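Sorting cell at Lindqvist: what happened to the pick stations

vpark
We went from manual sorting to the Brorkier cell in May. Two stations closed. Both people moved to exception handling, same pay grade.

tolerance_stack
Same grade, different job. Exceptions are all the awkward items, all shift. Did the quota change?

vpark
Dropped by 200 items per shift.

mcardoso
Not enough. At Skelteck the easy items were the rest between the hard ones. Take them out and wrists suffer.

vpark
Disagree. We rotate every 2 hours. Mixed goods are still slow for the hand: wrappers, long handles, anything round.

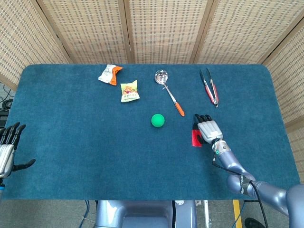 Rotation also means everyone learns the restart procedure, so we no longer wait for maintenance.

tolerance_stack
So operators do maintenance work now. Is that in the grade?

vpark
Under review.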